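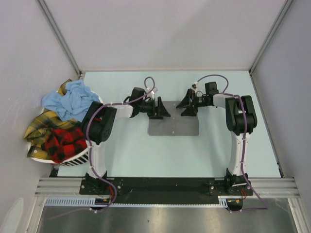

Laundry Unit, Handout 5: Sorting and Folding Shirts
Notes by Mwangi Langat

OK, so last time we got as far as reading care labels, and I promised we'd get to folding. Bring a basket of your own clothes (shirts mostly, please, I can't teach this on socks!).

Sort first. I pull everything with a collar out of the heap and make one pile for plaids and checks and another for plain colors. Reds stay away from pale blues in my house until I've washed them a few times.

Folding a button-up: do up the top button, the middle and the bottom, lay it face down, smooth the back with your palms. Sleeves in, sides in, then fold up from the hem in thirds. Flannel is bulky, so I go in half and leave it at that.

If you've got a check pattern, use the lines as your guide! They're better than any folding board I've bought.

For next class: fold 5 shirts and read the Tallora packet, first section only.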